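The paint shop on Ladalska Street opens at seven, and by a quarter past there are already painters leaning on the counter. Covura has been mixing color in Nurwood for 30 years, and the woman who runs it has been at the mixing bench for all of them. She asked me to leave her name out of it ("people know the shop, that's plenty") and then talked for two hours almost without stopping. I had come to ask about dark walls, which I love and have always been too chicken to try at home.

She grinned when I told her that. "Everybody is scared of dark. They come in with a picture of some beautiful deep green dining room, they hold it up, they sigh, and they go home with cream. I've sold so much cream!"

Her first piece of advice is to stop looking at the little cards. A paper swatch is read against whatever is next to it, usually a white wall and a white ceiling, so any dark color looks like a hole. She hands out sample jars and tells people to paint a big square of board and move it around the house for a week. "Put it behind the sofa. Put it in the hallway. Look at it when you're making coffee and again when you're brushing your teeth. If you're still happy on Sunday, come back."

The grays are what she really wanted to talk about. Behind the counter is a long wooden drawer with 4,000 recipe cards in it, handwritten, and a good part of that drawer is gray. She pulled out a handful and laid them next to each other - greenish, brownish, one that was nearly plum - and I would have called every one of them just gray if I'd met it alone.

"There's no plain gray," she said. "You mix black and white and you get something that looks blue on a wall. People bring it back and say, I asked for gray and you gave me blue. So now I ask what's in the room first. What's the floor? Which way does the window face? Do you have lamps or one big light in the ceiling?"

Slate is her own favorite. She makes it with a touch of raw umber and, in some versions, a tiny bit of red, which you'd never guess from looking at it. She likes it flat. Shine on a dark wall shows every bump and every roller mark, she says, and a matte finish lets the color go soft and a little cloudy as the light moves over it. And then she wants something bright in front of it, just one thing. A yellow chair, an orange lamp.

"Red is the best," she said. "Red in front of white is loud. Red in front of slate is like a cherry in a bowl. You want to eat it." 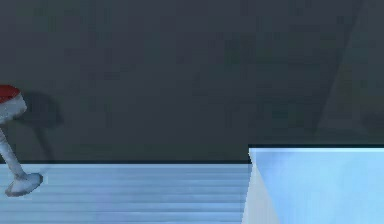
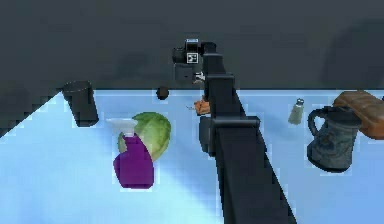
*Two renderings. First: slate-gray wall, with a red-topped stool at the far left. Second: a black robotic arm against a dark background.*

I asked about the jobs she remembers best, and she went straight to the Radonjić bakery, three doors down. The owners wanted the back room white, like the front. She talked them into a brown so dark it was nearly black, and they gave her until November to change it back if customers complained. It's still up there. "The bread looks so good in that room! All that gold crust. They had the same bread before and I swear it looked tired."

Not everything has gone so well. Her own bedroom, she told me, went through 12 colors before she settled down, including an eggplant that she still can't discuss without covering her face. "It was beautiful in the jar. It was beautiful on the board. Then I put it on four walls and the ceiling and I felt like I was asleep inside a shoe." She kept the card, though, and later used it on the inside of a closet, where she says it's perfect.

Ceilings turned out to be a whole conversation of their own. She likes to carry the wall color right over the top in a small room, and she knows most people won't do it. Her halfway version is to mix the wall color at half strength for the ceiling, so the corner where they meet goes quiet. Two planes of the same paint will never look quite the same anyway, she pointed out, and once she'd said it I couldn't stop looking at the corners of the shop. One side of each was always a shade paler.

As for the practical stuff: use a gray primer under a dark color, never a white one. Buy all the paint at once and pour the cans together in a bucket before you start. Three coats if the wall was pale. Don't touch up a matte wall with a brush, roll the whole section again or you'll see the patch forever. And wait a full day before deciding you hate it. "It always looks terrible in the first coat. Always! Go out for dinner."

I left with a sample jar of slate, number 43 in the gray section, the one with the drop of red. The board has been behind my sofa since Monday and in the hallway since last night. She called after me from the door to try it in the bathroom too.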